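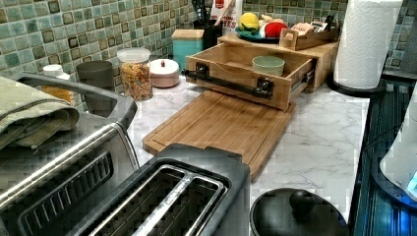 Julix home arm, kit version: worth the money for kitchen jobs?

Forum: Home Helpers and Gadgets
Thread started July 2021

larkrise_pat wrote:

Hello all, I've been reading this board for ages and finally have something to put in it. My brother-in-law and I went halves on the Julix arm kit (the one you build yourself, not the ready-made one) and we've been trying it on my kitchen worktop. The picture at the top is the job we've been setting it: bowl out of the drawer, on to the chopping board, drawer shut again. The box with the drawer is a bamboo one and I like it very much, but I'll admit the pipe handle is a bit chunky.

I'm happy with it so far, I really am. The build took the two of us a long wet weekend and the booklet is lovely, proper drawings and big print. The teaching part is where you move the arm through the job yourself and it learns from your goes at it. Julix suggest 300 goes for a drawer job, which sounds like a lot until you put the radio on. I did mine in dribs and drabs over a fortnight, mostly after tea.

Where I'm wobbling is the service plan. The kit was 2,000 all in, and then they'd like you to pay monthly for them to do the learning on their computers. Has anybody kept the plan on past the free months? Mine ends in September and I'd like to decide before then.

Tiller_Jo wrote:

Welcome Pat, and what a nice first post! We have the same kit at Jellstead (it's a sort of shared workshop, we do a Saturday repair morning) and I'd say keep the plan for one more season at least. You send your goes off in the evening and it's ready by breakfast. We tried doing the learning ourselves on an old desktop and it sat there humming for days, and then the arm wouldn't let go of a mug.

One question, do you always leave the fruit plate on top of the box? I'd be worried about the arm catching it on the way over.

larkrise_pat wrote:

Thank you Jo! Yes, the fruit lives up there, and so does the little slatted caddy with all the packets in. I did think about clearing the lot, toaster and all, but then I'd only have an arm that works in a kitchen I haven't got. It has given the plate a nudge once or twice. I've started teaching it to come in lower and from the front and that has helped.

mr_brindle wrote:

I'm going to be the grump, sorry. I had the Julix on loan for 7 weeks and sent it back. Opening a drawer is a party piece. By the time I'd taught it to fetch a bowl I could have fetched every bowl in the street. And I don't think it's fair to sell a thing for home use when the learning part is rented to you for ever after. The Stullby arm costs more but the learning runs in the box it comes with and there's no monthly anything.

Also, shiny worktops and steel appliances gave mine no end of bother. Reflections, I think. I'd be curious how Pat's gets on with that toaster oven so close.

Tiller_Jo wrote:

Brindle, we've had this out before, you and I! The Stullby is a good arm but it's heavy, and the reach is shorter than you'd think from the leaflet. Ours couldn't get to the back of a drawer without the whole base being shuffled forward. For someone with a normal worktop full of normal things I still think the Julix is the kinder one to start on. I do agree about the monthly charge, and I wrote and told them so.

capucine_t wrote:

Hello, Capucine Texier here, I look after customer help at Mulcahy, who sell both arms, so please take this with whatever salt you like. Two small things that may be useful.

Pat, for the handle: the standard finger pads are quite smooth and they do slide on round metal. There is a softer ribbed pair, and if you ring and ask for Lionel Pruvost he'll talk you through fitting them. It's a ten minute job with the small key from the kit.

On reflections, Mr Brindle is quite right that it can happen. We tell people to do some of their goes in daylight and some with the kitchen lights on, and to shift the box a little between goes. If it has only ever seen the drawer in one spot it gets very set in its ways.

As for the plan, you can stop it and start it again, and anything already learned stays on your arm. I know the website doesn't make that clear and I have passed it on.

mr_brindle wrote:

Well, I didn't know that last bit and I'd have been a good deal less cross if I had. I still say it should be in the price. But thank you for coming on and saying so under your own name.

larkrise_pat wrote:

Oh that's so helpful, all of you. I had been very tidy about lining the box up on the end of the board every time, so I shall stop that at once and be a bit more slapdash. I'll ring about the ribbed pads this week.

Brindle, the toaster oven hasn't bothered it so far as I can tell, though I do keep a folded tea towel over the top, so perhaps that takes some of the shine off? I'll try a few goes without and report back.

I think I'll let the plan run to the end of the free months, get the bowl and the plate both taught, and then stop it over the winter.

Tiller_Jo wrote:

Sounds very sensible. Do the plate with the fruit off it first, and let us know how the new pads are on that handle, as we've a drawer with a fiddly brass knob that we gave up on at Easter.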